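4.2 The Surface Problem

Households in the Clusthorpe sample agreed on very little, but all 37 of them had one table that was supposed to be kept clear.

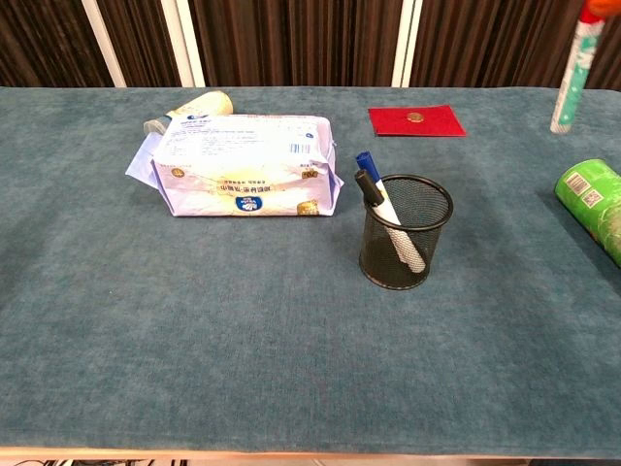
Figure 6. Tabletop with soft package, bottle lying on its side, red envelope and wire-mesh pen holder.

We call such a table a landing surface, following Boateng's Dunmore study, and we inherit her main difficulty - the objects on it have no category in common except that they were put down. Our coders logged 738 items under 200 labels, then spent a long Thursday arguing over whether an envelope is stationery, post or a gift. A pen holder was coded as storage whether or not it stored anything. Bottles on their sides got a code of their own, "resting," which the second author still dislikes. Agreement improved once we dropped the label "miscellaneous," a word that had been doing most of the work.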